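Lists Home | Archive | Thread | Previous | Next | Log in

Subject: Re: [kashyap-readers] Jonah 4, and did he ever answer?

Pankaj, all,

Quick one before work, sorry for the typos. Been chewing on this since last night and if I don't write it now it'll be gone.

Pankaj Tyagi wrote:
> I keep getting stuck on the end of Jonah. The whole book builds
> up to that question about Nineveh and then it just stops. My
> father used to say Jonah must have repented, or who would have
> told the story? I'd like to believe that. But I read chapter 4
> three times this week and I don't see it there. He is angry at
> the start of the chapter and he's angry about the plant and then
> God has the last word and we go home.
>
> Also is it fair to make so much of the plant? In our Kashyap
> group somebody said the plant IS the lesson and somebody else
> said the plant is only there because he was hot. Would like to
> hear from people who have taught this.
>
> Pankaj

OK. Taught it twice, once to teenagers, which went better than the adults.

First your father's argument. I like it and I've used it. But it isn't in the text, and I'd be careful about leaning on it in a group, people go home thinking it's a verse. What the text gives us is 4:11, "And should not I spare Nineveh, that great city," and so on to "and also much cattle?" Question mark. End of book. I think we're supposed to sit there and squirm.

Second. Look at what he's angry ABOUT. 4:2, "for I knew that thou art a gracious God, and merciful, slow to anger, and of great kindness." He's quoting Exodus 34. He's complaining with a praise verse! He knows the words cold. My teenagers got this right away, one girl said it's like being mad at your mom for being nice to your brother. Couldn't do better than that myself.

And go back to chapter 2, the prayer in the fish. "Salvation is of the LORD." Beautiful. Then two chapters later salvation gets handed to people he can't stand and he wants to die. Same man. Same God too. I don't think the prayer in the fish was fake, by the way, some of the commentaries make it out to be and I've never bought it. You can mean every word in the belly of the fish and still be a mess on dry land. I am.

Now the plant. The word is "prepared." The LORD prepared a great fish (1:17), God prepared a gourd (4:6), prepared a worm (4:7), prepared a vehement east wind (4:8). So it's a string of things sent to the one guy. Whoever said the plant is only there because he was hot, well, 4:6 does say "that it might be a shadow over his head, to deliver him from his grief." So partly right. But then 4:10, "Thou hast had pity on the gourd, for the which thou hast not laboured, neither madest it grow." God picks the thing up again and uses it to argue. So I'd say both of your people are right and should shake hands.

One thing I noticed only this time thru. He's "exceeding glad" of the gourd. That's the only time he's glad in the whole book. Not when he's spit out, not when the city repents. A bit of shade. I stopped reading there for a while.

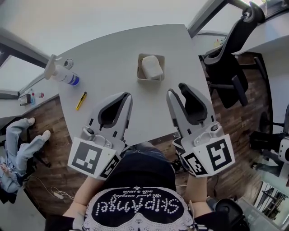
Anyway. Application, if you're leading again. I wouldn't ask "who is your Nineveh," everybody asks that and everybody gives a safe answer. Try asking what made them exceeding glad this week. Let them answer, write it down, then read 4:10 and don't say anything. It was very quiet in my group. Bożena Kubiak does something like it at Zurnura with the Luke 15 older brother, same shape of story if you think about it, father comes out to plead, and we never hear if the son goes in. She might chime in if she's reading. Bożena?

Would pair the two actualy. Jonah 4 and Luke 15:25-32, one evening. Read the Jonah out loud first, it's only 11 verses.

Other thing, prayer. Please keep my sister in mind, tests again in December. And the Sondeo house group, they've lost their room and are looking. If anyone on that side of town has a living room that fits 7 please write Pankaj off list.

Psalm 145:9 for the day. "The LORD is good to all: and his tender mercies are over all his works." All. Even the cattle.

Have to run, bus in 6 minutes. More on chapter 3 later, I have a thing about the king and the ashes and I'd like somebody to tell me if it's wrong.

grace and peace

List Home | Archive | Reply to list | Reply to sender | Help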